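Pre-run safety checklist for the plaza rover (Girard build), with my comments

I've typed up the sheet I keep taped inside the lid of the tool case, because a few people at the Prallberg workshop asked for it and my handwriting is awful. It's the one I go through before the rover drives on its own anywhere outside.

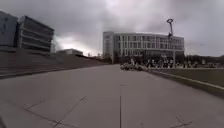 My rule is that the motors stay unplugged until I've gone down the whole first half. It takes me 10 minutes if I don't get chatting, and I always get chatting.

BEFORE LEAVING THE SHOP

Battery strap tight, pack can't slide. OK
I tug it hard, both ways. The old strap was a hook-and-loop thing that let go on a bump, so now it's a buckle and I'm much happier!

Battery case, no swelling, no dents. OK
If it looks even slightly puffy it stays home.

Main fuse seated, spare in the case. OK
Bring two spares if you're me. I dropped one down a drain in September.

Wheel nuts. OK, rear left needed a quarter turn
Same wheel as last time. I've put thread locker on the shopping list again (it was already on there twice).

Loose wires near the wheels. FIXED
One zip tie had snapped behind the encoder plug. New one on, tail trimmed flush so it doesn't scratch anybody.

Bumper switch clicks on both sides. OK
Press it at the corners too. Mine used to work beautifully in the middle and do nothing at the ends.

ON SITE, MOTORS STILL OFF

Walk the route. DONE
Go on foot, all the way out and all the way back. I look for drops, wet leaves, cables, bottle caps and any slab sitting higher than its neighbor. Anything over half an inch will catch the front caster. Tap it with your shoe if you're not sure.

Steps and ledges. DONE
The bumper is no help at all with a downward edge, so I set a keep-out line on the map 3 yards back from anything it could fall off or scrape along. I know that sounds like a lot. Leave it at 3 anyway.

People. WATCH
If there's a crowd, the rover doesn't go near it, full stop. I set the turnaround point well short, and if folks start drifting over I hit stop and have a nice conversation instead. Kids love it and will absolutely run at it.

Weather. WATCH
The lid seal is still just foam tape. First drop of rain and we pack up, even in the middle of a run.

MOTORS ON, WHEELS OFF THE GROUND

Big red button kills the drive. OK
Press it with the wheels spinning. Pressing it while everything's sitting still tells you very little.

Remote stop from a distance. OK
I walk away until I'm farther out than I'd ever let the rover get, then press. Fresh cells in the remote every time, they're cheap.

Signal loss. OK
Switch the remote off completely and the wheels should stop within 2 seconds. Firmware 407 fixed the long delay. If the screen shows anything older, don't drive it, go back and flash it.

Speed limit set to walking pace. OK
Check the number on the screen. Somebody (me) once left it on the bench setting and I had to jog.

FIRST RUN

Short straight line, somebody walking beside it with the stop in hand. DONE
Pulled a touch to the right. I adjusted the trim and ran it again, and the second pass was good enough for me.

STILL OPEN

Proper lid seal.
Thread locker, rear left wheel.
A brighter flag on the mast, so bikes can see it coming.
Second remote for whoever's walking along.

If you borrow the sheet for your own build, cross out my wheel comments and put in your own troubles. Blank copies are in the tray next to the drill press.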